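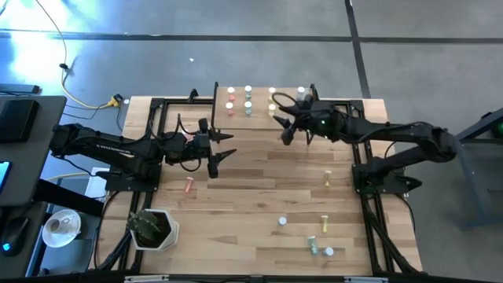

The lifting was never the hard part of the job, according to Szu-yu Kan; the hard part was doing the same turn of the wrist from seven in the morning until the end of the shift, and then coming back to do it again.

# Ristico Brings Two-Arm Sorting and Capping Tables to Its Dovville Plant

**All 12 staff in the small-container room keep their positions; work rotation and training agreement now in force**

DOVVILLE, January – Ristico, a contract packer of small containers for household and personal care firms, announced today that it has placed two-arm robot tables into regular use in the small-container room at its Dovville plant. The tables were supplied by Tresen and are used for sorting containers by color, setting them in rows on a raised board, and handling caps. The announcement follows a trial period of 11 months, during which the tables ran beside the existing hand stations.

The small-container room has 12 employees. Under an agreement signed by the company and staff representatives before the first table was delivered, all of them remain employed in the room at their existing grade or a higher one. The agreement also sets limits on how long any person may be assigned to hand capping in one shift, and it applies whether or not a table is running.

## What the tables do

Each Tresen table carries two black robot arms, one on either side of a wooden work surface. The arms pick up small cylindrical containers from the surface, including those that are lying on their sides, and move them to a raised board at the far end. Each arm ends in a gripper with two fingers. The fingers differ from one side of the table to the other: those on the left are parallel, and those on the right are angled like claws.

Containers arrive at the tables mixed. The work is ordered by batch, and a typical batch includes several pale colors that are easily confused toward the end of a long shift, among them green, yellow, and pink. Sorting of this kind was previously done entirely by hand at a bench by the loading doors, and returned batches were most often traced to that step.

Ristico has placed the tables beside ordinary desks in an open room. Operators sit or stand at the desk, start each batch, and remain responsible for it until it is signed off. The plant does not run the tables during breaks or after the last shift has ended.

## What changes for employees

Before the trial, a member of the room spent most of a shift at a single station. Employees now move between three kinds of work in the course of a day:

- **Table operation.** Loading the surface, starting and stopping the arms, and clearing containers that the arms have failed to pick up.
- **Inspection and sign-off.** Checking finished rows against the batch sheet, including color, cap fit, and surface marks.
- **Hand work.** Short runs, unusual shapes, and any order under the Yang line, which continues to be packed by hand at the customer's request.

No employee is assigned to hand capping for more than 2 hours at a stretch. The previous arrangement had no such limit. Employees with wrist or shoulder complaints may ask to be left off hand work altogether, and supervisors have been told to grant such requests on the same day and to settle the paperwork afterward.

The trial also led to a change in how the room is staffed at the start of the day. Each shift now begins with a short period in which the tables are checked with the arms at rest, cables are looked over, and the previous shift's notes are read aloud. This time is paid and counts toward the shift. It was introduced at the suggestion of operators, who had been arriving early on their own time to do the same checks.

## Training and pay

Every employee in the room has been offered table training, and the offer has no closing date. Training takes place during working hours and is given by Tresen staff together with Ristico employees who took part in the trial. It covers safe approach to the arms, stopping and restarting, the reading of fault messages, and the correct way to free a container from a gripper.

Employees who complete the training move up one pay grade. Those who decline it stay at their present grade, are not asked for a reason, and may change their minds at any time. Their share of hand work and inspection is set out in the rotation plan posted in the room.

"I was against it at the beginning and I said so in the meeting," said Kan. "My view was that once the arms could do the sorting, the next letter would be about our jobs. We asked for the agreement in writing before anything was bolted down, and we got it. I still want to see what happens when it comes up for renewal. But I go home with less pain in my hands, and I would not ask to go back."

Kan added that the inspection work requires more attention than some in the room had expected. "When you cap by hand, you check as you go and you hardly notice that you are checking. When the table does it, you have to look on purpose. People should be given the time for that."

Ristico has accepted this point. The number of batches assigned to each inspector was lowered during the trial and will stay at the lower level.

## Results and limits of the trial

The company reports that fewer batches were returned for mixed colors in the later part of the trial than in the period before it. It does not attribute the whole of this improvement to the tables. The batch sheets were redesigned in the same months, and the lighting over the inspection desks was replaced.

The tables did not perform equally well on all containers. Straight-sided cylinders gave little trouble. Containers with a narrow middle were picked up less reliably, and loose caps lying on the work surface had to be placed by hand more often than planned – a matter that Tresen and Ristico are continuing to work on. Until it is settled, orders with a high share of such items will be divided between a table and a hand station.

Output per shift rose only slightly. Ristico had expected this and did not set a target for faster output in the trial. The purpose stated at the outset was to reduce repeated wrist movement and to lower the number of sorting errors, and the company will continue to judge the tables by those measures.

## Safety and records

The arms may be started only by a trained employee who is present at the table. Any employee, trained or untrained, may stop them. Stopping a table is not recorded against the person who does so, and the cause is discussed at the next start-of-shift check.

The tables record which batches have been handled and what faults have occurred. Under the agreement, these records may not be used to measure the speed of individual employees, to set individual targets, or in any disciplinary matter. Staff representatives may inspect the records on request.

## Next steps

The agreement will be reviewed jointly by the company and staff representatives before it is renewed. Ristico has undertaken to place no further tables in the small-container room until that review has been completed. A decision on whether to offer similar equipment to the label room will be taken separately, after the employees there have been consulted.

Customers with orders in progress do not need to take any action. Delivery terms and batch numbering remain as they are.

**About Ristico**
Ristico fills, caps, sorts, and packs small containers under contract at its plant in Dovville.

**About Tresen**
Tresen builds and maintains two-arm work tables for packing and light assembly.

**Press contact**
Ristico Press Office, Dovville. Requests to visit the small-container room should be made in writing and are subject to the consent of the shift on duty.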